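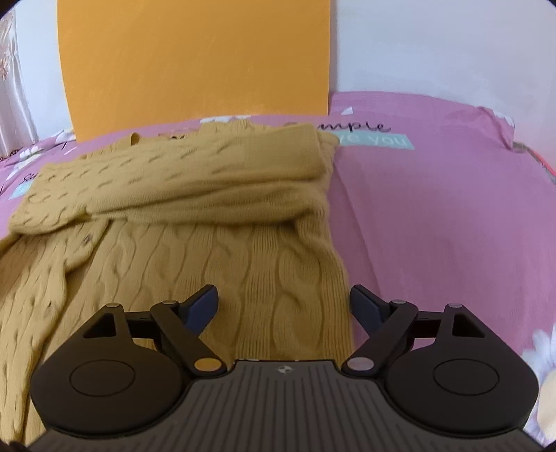 What is the best way to fold a chunky knit so it keeps its shape? Lay it flat, bring the sleeves across the body, then fold it from the hem up in two or three loose turns.

This was the question behind our Term 3 textiles project at Mindville. Our group compared folding with hanging for heavy knitwear. Akosua Fiadzo did the measuring and I kept the log.

Method

We collected 26 knitted garments from families in our year and sorted them by weight. Half were folded and stacked on a shelf. The other half went on ordinary plastic hangers. Each was measured from shoulder to hem at the start and again after 9 weeks.

For folding we worked on a bed, as our desks were too narrow. The mustard-yellow cable knit was spread out on the pink daisy sheet with one sleeve laid diagonally over the upper part. Cables are thick, so a sleeve folded over them makes a lump if it is pulled tight.

Results

The hung garments grew longer by 5 mm on average. The heaviest ones changed most, and two had marks at the shoulders from the hanger. The folded garments stayed almost the same length but had creases at the fold lines. Most creases came out after a night laid flat.

Problems

We lost one cardigan's first measurement and had to leave it out. Some garments were also worn during the test, which we had asked people not to do. Next time we would use one type of yarn only and weigh everything on the same scale.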